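Treltel Help Desk - public ticket
Subject: Word count differs between editor and submission form (short fiction)
Opened by: Ezequiel Escobedo
Opened: 2018-10-18
Status: Pending customer

Entry 1 - Ezequiel Escobedo
I'm sending a story to the Bostham flood fiction anthology. The limit is 1,800 words and their form goes through you. The Treltel editor says my story is 1,758 words. The Treltel submission form, given the same file, says 1,831 and refuses it. These are both your products. I have read the help page that says small differences are normal, and 73 words in a story this short is not what I'd call small. It's a whole scene with the harbourmaster.

I've already tried the following, so please don't send me the list:
Logged out and in again. Same.
Saved as plain text and uploaded that. Same.
Different browser. Same.
Pasted into a new, empty story. Same.

Entry 2 - Danik, Support
Thanks for the clear report. The form counts everything in the file, including the title, your name and any notes. Could you remove the header and author note and try again?
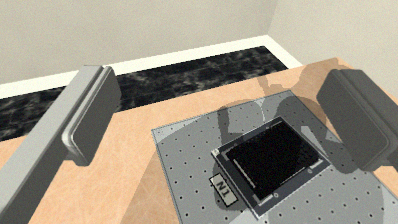

Open gripper, square part on a perforated plate (render)

Entry 3 - Ezequiel Escobedo
There is no author note. The title is two words and my name is two words. I took them out anyway and the form went down by four, as you'd expect, and the editor went down by four as well. So the gap is exactly what it was and I now have an anonymous story with no title. I've put them back.

I did have an idea of my own. I use dashes with a space on each side, and I use too many of them, as my writing group never tires of saying. Does the form count each one as a word?

Entry 4 - Danik, Support
That's possible. The editor was updated in September and ignores punctuation standing alone. I'd understood that the form got the same update. Could you swap the dashes for commas in a copy and upload the copy?

Entry 5 - Ezequiel Escobedo
Done. With every dash turned into a comma the form says 1,761. The editor still says 1,758. So that's most of it found, but three words are still unaccounted for.
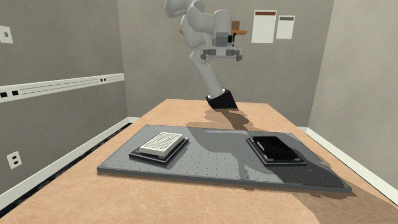 I went looking for them and my guess is the scene breaks. There are three, each a single asterisk on its own line. When I deleted one, the form dropped by one and the editor didn't move. I'd like that confirmed by someone who can see the code, as I've been told "should be fixed" by this help desk before, over the italics.

Entry 6 - Danik, Support
Confirmed. The form is still on the old counter and treats both as words. I've passed it to the team that looks after the form. I don't have a date. As a workaround, you could submit the version with commas.

Entry 7 - Ezequiel Escobedo
No. The comma version reads badly and in two places it changes who is speaking. I've written to Maillard, who is editing the anthology, and asked whether the story can go in by email at the editor's count. Please leave this open until the form and the editor agree on the same file. I'll test it myself before I agree to it being closed.

Entry 8 - Danik, Support
Left open. Status set to pending customer while you wait to hear about the email route.

Entry 9 - Ezequiel Escobedo
It's pending you, surely? The counter is yours.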